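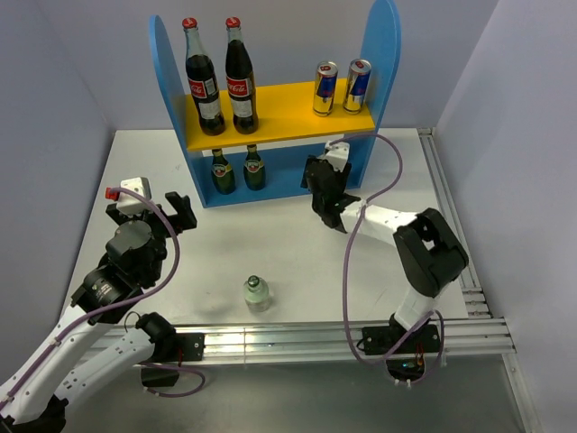

**Lohnt sich die Wustasine, wenn man bloß ein kleines Getränkeregal zu füllen hat?**

Für einen Tag lohnt sie sich, vor allem wegen der Halle mit den Regalen und Displays. Wer nur neue Limos probieren will, ist nach der Mittagspause durch.

Undport, 3. Dezember 2022

So, wieder daheim, Füße hochgelegt, Tasche voller Prospekte. Ich war dieses Jahr zum ersten Mal auf der Wustasine, also der Messe für Kioske, Spätis, Cafés und alles, was irgendwo eine Flasche über die Theke schiebt. Mein eigener Laden ist winzig (Kaffee, belegte Brötchen, ein bisschen Kaltes), und das Getränkeregal neben der Kasse sieht seit Monaten aus, als hätte jemand im Dunkeln eingeräumt. Das war ich. Im Hellen.

Die Karte hat 34 Euro gekostet, Garderobe extra, was ich frech finde. Vom Bahnhof Undport fährt der Bus alle 10 Minuten, die Haltestelle liegt allerdings auf der falschen Seite vom Gelände, und bis man am Eingang steht, ist man einmal um den kompletten Parkplatz gelaufen. Nehmt feste Schuhe mit!

Angefangen habe ich in Halle 6, weil da der Kaffee am nächsten war. Und da bin ich dann auch gleich hängengeblieben, denn dort stehen die ganzen Regalbauer. Von riesigen Kühlwänden bis zum Aufsteller für die Theke ist alles dabei. Die großen Sachen habe ich nur im Vorbeigehen angeschaut, mein Herz hängt an den kleinen. Am meisten hat es mir ein blaues Regal angetan, mit hohen Seitenteilen, oben schön abgerundet, und quer in der Mitte ein knallgelber Boden. Blau und Gelb! Bei mir zu Hause ist alles grau, und ich habe mich immer gefragt, warum es so traurig wirkt.

Auf dem gelben Boden standen links zwei Colaflaschen aus Glas, die mit dem roten Etikett und dem roten Deckel, und rechts zwei Dosen Red Bull. Dazwischen: nichts. Ich hätte da sofort noch eine Reihe Eistee reingequetscht, ich kenne mich doch. Aber mit der Lücke sieht man auf einen Blick, was Glas ist und was Dose, und das Rot und das Silber kommen sich nicht in die Quere. Im Fach darunter dann kleine grüne Glasflaschen, die nach Sprudel aussahen, eher auf der linken Seite. Unten ist es halt schattiger, der Boden darüber nimmt Licht weg, und da muss ich sagen: Wasser kann das ab. Wer Wasser will, sucht Wasser. Die bunten Sachen, die man spontan mitnimmt, würde ich auch oben lassen.

Vor dem Regal stand noch eine kleine bauchige Klarglasflasche mit dunklem Deckel, ganz für sich auf der weißen Fläche. In so eine Form könnte ich unseren Ingwersirup abfüllen, den verkaufe ich bisher aus Gläsern, die eigentlich für Marmelade gedacht sind. Hab ich mir notiert. Auf der Rückseite vom Busfahrplan, der Block lag im Hotel.

Danach bin ich rüber zu Bivex, die machen Einsätze und Trennstege zum Nachrüsten. Klingt langweilig, war es aber überhaupt nicht! Man durfte alles anfassen und umstecken, und ich habe bestimmt eine halbe Stunde lang Flaschen hin- und hergeschoben wie ein Kind im Kaufladen. Mein Problem ist nämlich, dass schmale Flaschen bei mir umkippen, sobald jemand die hintere herauszieht. Die Stege sind aus durchsichtigem Kunststoff und klemmen einfach auf der Bodenkante. Ob sie auf meinem alten Holzregal halten, konnte man mir nicht versprechen, ein Muster kommt per Post. Mal sehen, wie lange das dauert.

Bei MacAulay war es furchtbar voll. Die hatten ein Thekenregal mit schrägem Boden, auf dem alles von selbst nach vorne rutscht. Schick, aber für Glas wäre mir das zu nervös, und leer wiegt das Ding mehr, als meine Theke verträgt. Außerdem gibt es das erst ab Mai, und der Preis stand nirgends. Ich habe gefragt und die Zahl 700 gehört, ohne Mehrwertsteuer, und bin dann freundlich lächelnd rückwärts wieder aus dem Stand gegangen.

Ach ja, Essen: Die Kartoffelsuppe im Durchgang ist gut, die Würstchen sind es nicht. Getränke bekommt man an fast jedem Stand umsonst in die Hand gedrückt, nur stilles Wasser habe ich ewig gesucht. Auf einer Getränkemesse! Am Ende gab es welches aus dem Hahn im Waschraum.

Am Nachmittag bin ich nochmal in die Regalhalle zurück und habe mir Breiten und Höhen aufgeschrieben. Der Tipp, den ich von mehreren Ausstellern bekommen habe, war immer derselbe: erst die höchste Flasche messen, dann den Boden setzen, und oben Luft lassen, damit man mit der Hand hineinkommt. Bei mir ist der mittlere Boden so tief, dass man die Flaschen schräg herausfädeln muss. Ich dachte ja immer, das liegt an den Flaschen.

Was ich jetzt als Erstes mache: alles ausräumen, auswischen, den mittleren Boden höher setzen und gelb streichen (Farbe ist noch im Keller, vom Gartenstuhl). Dann Cola nach links, Dosen nach rechts, Wasser nach unten, und die Saftschorlen müssen halt in den Kühlschrank umziehen. Den Eistee stelle ich erst mal gar nicht raus. Die Stammkundschaft wird meckern, aber die meckert auch, wenn ich die Servietten umstelle.

Falls jemand von euch nächstes Jahr hinfährt: Karten vorher im Netz kaufen, die Schlange an der Tageskasse ging bis zur Drehtür. Und einen Zollstock einstecken, ich musste mir ständig einen leihen.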